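Colen cell notebook – March, started 9.40

Wrist camera mask / handover work. Carrying on from Sotiris's notes, which stop at the point where the planner began refusing every approach from the left.

Pulled Livent branch, rebuilt, no warnings. Ran the replay tool over the last batch first, before touching any arm. 2,035 wrist frames in total, 158 flagged "target lost". Went through the flagged ones by hand, took until the second coffee. Nearly all are the same thing: the segmenter thinks the finger pad is part of the target when the toy sits high in the view. Pad edge and toy edge get merged, centroid jumps, tracker throws it out. So the tracker is doing its job and the mask is wrong.

The self-mask is still the one Prodromos drew for the old finger mounts. It cuts off well short of the pad. Also nobody rotated it when the camera went round on its bracket, so it was masking a chunk of table and leaving the linkage in. Explains the left approach refusals too I think – planner was getting the gripper's own linkage as an obstacle, at very short range, moving with the arm. Of course it said no. 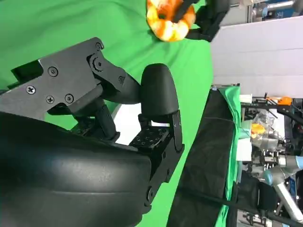 Wrist view, rotated. Toy at top, held by the other arm's finger. New mask has to cover plate, link arm, pad and the big housing.

11.15. New mask drawn. Done as polygons per link instead of one blob, driven from the joint state, so it should follow the finger as it closes. Margin 5 px all round. Tried zero margin first and got a thin rim of black along the pad which the segmenter loves.

Green key: left the hue band alone, widened the value range downwards. Creases in the cloth were dropping out as dark green and comming back as little islands of "object". Better now. The strip along the table edge keys out fine too.

Not solved: everything past the table edge. Plastic bag, the orange clamp on the rail, bits of the other arm. Orange clamp is close enough in colour to the toy that if the tracker loses lock it will happily go there. Put in a crude fix, a workspace crop in the robot frame (project the table corners, ignore anything outside). Must be done after rotation, I had it before rotation for half an hour and couldnt work out why it cropped the toy.
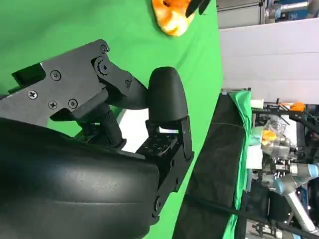

Replayed the same batch with mask + crop. Flagged frames down a lot, haven't got the proper count as the script fell over writing the summary (path with a space in it, Psarras naming again). Will rerun once that's fixed. What I did see in the log: no more jumps onto the pad. A few late detections when the toy is half out of view at the top, which is fair enough, the centroid of half a toy is not the centroid of a toy. Could fit to the visible outline and hold the last known size. Ask Prodromos, he did something like that at Dastudville.

Timing: mask render is cheap, crop is nothing. Segmenter still the slow bit. Ring buffer set to 1,000 frames so we can dump the lead-up to a lost target without filling the disk.

Planner side: self-collision check now reads the same link polygons' config. One file, both use it. Please don't copy it locally, Sotiris.

To do
– fix summary path, rerun, write the count in here
– left approach on the real arm, slow speed, someone on the stop
– second arm's fingers need masking too when it is holding, at present they count as target
– check timestamp offset between joint state and wrist camera, mask seemed to lag a touch on fast closes
– push branch (not before the rerun)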